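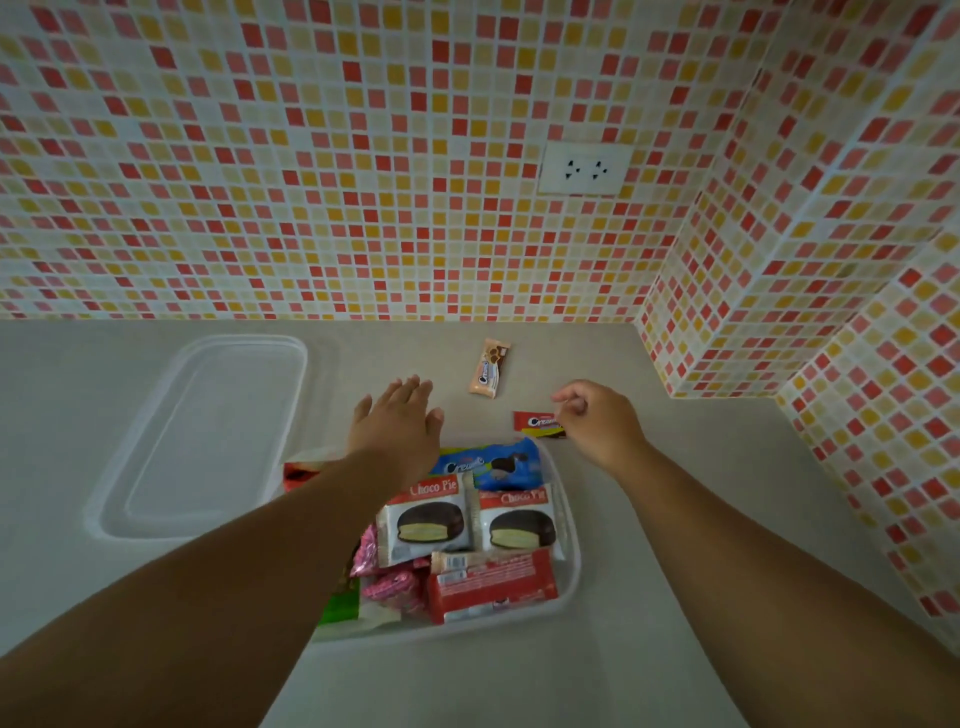

Winda assorted-box line module

Product overview
Specifications
What changes for operators
Comments

Winda is a compact lid-and-label module made by Fidano for sites that pack mixed snack boxes to order. It takes over the steps that come after filling: setting the lid, pressing it closed on all four sides, checking the weight and applying the order label. Filling stays a manual task.

Scope of handling
Winda accepts clear rectangular containers with a separate flat lid. It does not pick product. Soft packets, twist-wrapped candy and small cartons go into the same box in changing proportions, and the packer decides how they lie. A carton such as Collon holds its shape and can be placed against a side. A Choco Pie packet or a flat Cream-O packet can be stood up or laid down depending on what is left to fit.

Anything that rises above the rim is detected before the lid comes down. The module stops, releases the box and shows the high corner on the display. It does not push product down.

Specifications
Cycle time: 18 seconds per box, infeed to outfeed
Rated output: up to 400 boxes per two-shift day
Lid magazine: 40 lids
Operators: 2 (one filling, one replenishing)
Controls: single touch panel, stop button on both sides
Changeover: lid tray and side guides, no tools
Guarding: interlocked front hood, light curtain at infeed

Infeed
Boxes are slid in by hand from an ordinary counter or table. The infeed plate adjusts in height to meet the work surface. The counter must be flat and clear for the full width of the container.

What changes for operators
In the manual process the same person fills, closes, weighs and labels. At the Goston site, where Winda was installed in July, closing and labeling were the steps operators most often named as hard on the thumbs and wrists. These are now done by the module. Filling takes up more of each shift as a result — the site moved to a rotation between filling and replenishing to keep the work varied.

Weight limits are set by the shift lead at the panel. Operators can override a rejected box after a visual check, and the override is logged by box number, with no operator name attached.

Training consists of one session on the panel and one on clearing a jammed lid. Filling practice is left to the site.
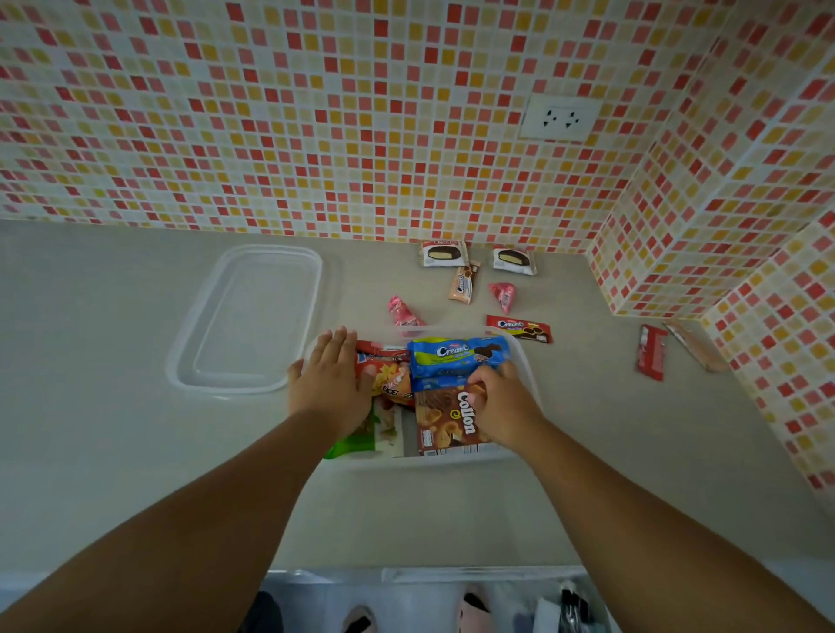

Shahla Mazandarani wrote to us that the filling position should be able to pause the infeed without walking around to the panel, and that on her shift a packer would sooner repack a full box than have the line waiting on it. She also asked for the high-corner warning to come up earlier, while the box is still on the counter.

A pause pedal for the filling position is now available as an option. The earlier warning requires a second sensor and is under test at Lecomte.

Options
Pause pedal
Second lid magazine
Label printer with cutter
Lockable casters

Contact for quotations and site surveys: Séverine Cordier, Fidano. Please include container and lid dimensions with the request, along with a list of the product types packed.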